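Wrist cable, second attempt

February 20, 2022

The left wrist has been dropping camera frames since I moved the arms out of the workshop and into the kitchen. I spent most of this week on it. Notes follow, mainly so that I can find them again when the right side does the same thing.

The symptom was a gap in the wrist stream whenever joint six passed a certain angle in the positive direction. The gap lasted anywhere from one frame to most of a second. The driver logged a disconnect only for the long ones. The short ones showed up as a jump in the timestamps and nothing else, and that is why I missed them for so long. My recorder, Nekska, fills a missing frame with the previous one by default. I have turned that off. If you use a recorder of any kind, check what it does with a missing frame before you trust a recording from it.

I first blamed USB bandwidth. Both wrist cameras and the head camera were on one hub, and it was easy to believe the hub was saturated. Moving the left wrist camera to its own port on the computer changed nothing. Dropping the resolution changed nothing. Swapping the left and right cameras changed nothing either, and the fault stayed on the left arm, so it wasn't the camera. At that point I should have gone straight to the cable. I reinstalled the driver instead and lost an evening.

The cable runs down the outside of the arm with a slack loop at the wrist. The loop on my first version was too short. With joint six at its limit the cable pulled against the connector shell at a bad angle, and the shield had started to separate from the crimp. Continuity was fine with the arm at rest. With the arm at the limit and a finger on the connector, the meter flickered. Reshma Magagula had told me in August to test cables while moving them, and I had written it down.

Changes made on the left side:

New cable, 300 mm longer than the old one. The extra length all goes into the wrist loop and a smaller one at the elbow.

Strain relief moved off the connector and onto the wrist housing, with a clamp that grips the jacket. The connector now carries no load at either joint limit.

Clamp screws done up with threadlocker. The old ones had backed out by a full turn.

The longer loop does stick out more. I had to add a keep-out volume for it in the planner, a plain cylinder with a radius of 80 mm, and this costs some reach when the arm comes in low past the edge of a table. I tried a tighter spiral wrap to get the space back. It held the cable neatly and also stiffened it enough that the joint six current went up, so the wrap came off again.

For testing I used the bowl task. The arm approaches a bowl on the table, stops short of the rim, rotates the wrist through its full range, and backs off. There is no grasp in it. A shallow bowl is a useful target here because the approach has to be low and the wrist has to turn while the arm is extended, and that was where the old cable failed.

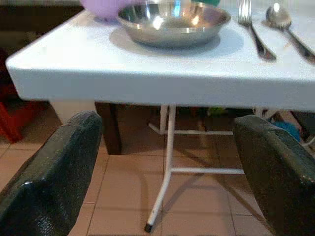
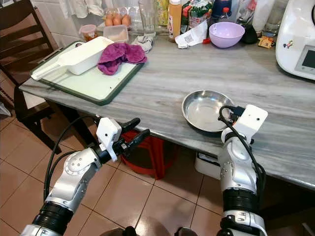 Wrist camera first, then the head camera. The steel bowl is in both.

I logged 728 approaches on the left arm over three evenings. Dropped frames with the new cable: none that line up with joint six. There were two isolated drops near the start of the second evening, both with the wrist stationary, and both at a moment when the computer was writing a large file to disk. I have moved the recordings to a separate drive and haven't seen another.

The other result is less pleasant. With the frames now all present, I could compare the wrist camera pose against the arm kinematics properly, and they don't agree. The error grows as the arm extends, so part of it is sag. Part of it is not. If I approach the same pose from the left and then from the right, the rim of the bowl lands in two different places in the wrist image, and the separation is repeatable. That is backlash, and from the sign of it I think it is in joint four. Volkan Çınar has the same gearbox in his arm and measured his with a dial indicator and a long lever. He suggested I do that before touching the calibration. I agree with him, so the calibration stays as it is for now.

Polished steel is a poor target for this kind of measurement, I should add. The rim detector picks up reflections inside the bowl, and the reflections move when the arm moves. On 52 of the runs the fit jumped to a highlight and I threw them out by hand. A printed marker taped flat to the table would have given cleaner numbers. I will use one for the backlash work and keep the bowl for the cable test only, where all I need is for the frames to arrive.

A note on exposure while I am at it. The wrist cameras were on auto, and each time the view swung from the tabletop to the dark area under it, the exposure took several frames to settle. Anything computed in those frames is suspect. Fixed exposure is better, with the value set for the tabletop, and I accept that everything under the table comes out dim. White balance is fixed too. The head camera can stay on auto, as it hardly moves during a run.

The motor drivers behaved. I had some doubts about the Prument boards after the overcurrent trips in the workshop, but those were at the old current limit with the heavier gripper. At the present settings I have not had a trip. The boards run warm during the long sessions and I may add a fan to the enclosure. The enclosure has a place for one. I left it out to keep the noise down, and in a kitchen that still seems the right choice.

Remaining work, in the order I expect to do it:

Backlash on joint four, left arm, with the dial indicator. Volkan is lending me his.

Same cable and clamp on the right arm. It isn't failing yet. The loop is the same length as the old left one, so I assume it will.

Gravity compensation with the current gripper mass. The model still has the old one in it.

A proper alarm in the recorder for timestamp gaps. At present it is a script that I run afterward, and I have already forgotten to run it once.

The clamp drawing needs one fix before I post it. The slot for the cable jacket is too tight by half a millimeter and I opened mine up with a file.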